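Bathroom update, plus a rant about gripper fingers

So the arm is called Pumon now. My niece picked it, I didn't get a vote, and it's already printed on a label stuck to the power supply in the garage. Moving on!

If you've been following since June, you know the plan: get a small arm to tidy up the little stuff that collects on flat surfaces in our house in Grurkbridge. I started with the desk, which was easy mode. Then Saskia Sutcliffe from the Stostport workshop asked me where the clutter in my house really piles up, and well... the top of the toilet tank. It's always the top of the toilet tank.

I'm doing all of this in simulation before I drill into any furniture (I've learned that one the expensive way). I built a bathroom with a plank floor and a pedestal sink, stood a dark wooden cabinet right next to the toilet, and put the arm on that. The cabinet top comes out pretty much level with the tank lid, so Pumon doesn't have to reach down into a hole to get at anything. My first version had the base on the floor and the elbow kept swinging into the wall - 18 tries and not one clean approach. I gave up on that and went to bed.

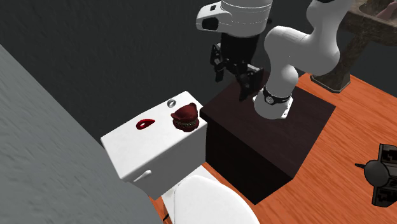 Pumon on the cabinet, gripper open, with the red piece and the maroon pot on the tank lid.

Those two objects were picked to be annoying in different ways. The red one is small and flat, and with the fingers coming straight down there's hardly any side to grab. The maroon one is rounded with a scalloped top, and my grasp planner loves to go for the knob on the crown. Sometimes that's fine. Sometimes the whole thing tips and rolls off behind the tank, and I sit there watching it go.

Saskia thinks I should pinch the pot lower down, near the patterned rim, and she's probably right (she usually is, it's very irritating). I changed the approach height last night and got 3 good lifts in a row before I messed up the friction settings and everything started sliding around like soap. For the flat one I want to try dragging it to the edge of the lid first and gripping the part that hangs over. There's a thread about this on the Ramasamy forum that I still need to read properly, all two pages of it.

Next on the list is putting the friction back where it was. Then new fingertips, thinner ones, which I can print at the workshop on Saturday if the good printer is free. If anyone has a fingertip shape they like for flat things, leave me a comment, I'll try pretty much anything at this point!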